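Hikivstead Kitchen Notes
2020-01-09

Steaming buns in the electric pot

The bun lunches start again this month, and several people have asked how we heat the buns so they stay soft. We switched from the stovetop to an electric steamer last April and haven't gone back. Setup is simple. The pot goes in the middle of the white table, the lid comes off and lies flat to the left, and the buns wait on a plate to the right. Four buns is a good plateful and a good batch for this size of pot.
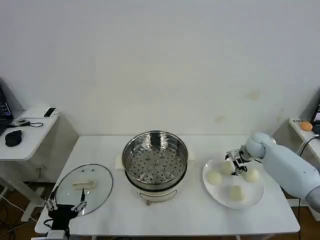
Loading the tray

Fill the base with water to the line and no higher. If the water touches the tray, the bottoms of the buns turn gummy. Set the buns in one at a time, smooth side up, with a finger's width between them. They swell as they heat, and two that touch will tear when you pull them apart. Start at the back and side of the tray and work toward the front, so you aren't reaching over buns that are already in place.

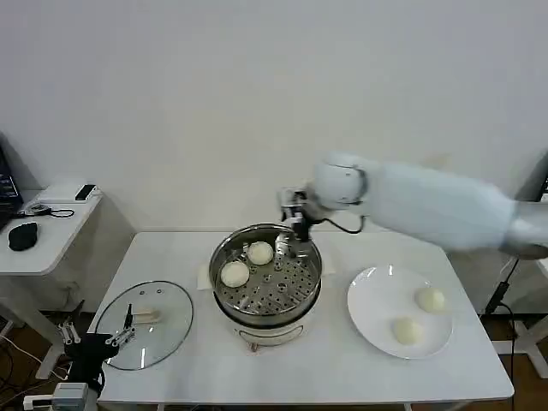

Frozen buns can go in straight from the bag, but they need longer. Folke Lundgren ran both kinds in the fall and settled on 12 minutes for chilled and 18 for frozen, counted from the first steam. Tip the lid away from you when you lift it – the water that collects under the glass is very hot. Leave the buns alone for two minutes with the power off before you take them out, or the skins may wrinkle.

The Solberg recipe, which most of us use for the dough, calls for 600 grams of flour. It makes more than one batch, so cover what is waiting with a damp towel.
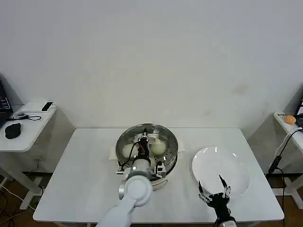

Cleanup takes five minutes if you do it the same day. Unplug the pot, let it cool, and pour out the leftover water. Wash the tray by hand with a soft brush, paying attention to the holes, where bits of dough like to stick. Keep a folded white cloth under the steamer, as we do, and change it after each lunch. The plate can go back to the cupboard once it's washed and dried. Never put the base in the sink. Wipe it with a damp sponge and dry it before you put it away.

Ada has the sign-up sheet for the next lunch. Please write down how many buns you want and whether you eat pork. Extra bamboo tongs would also be welcome – we are down to one pair.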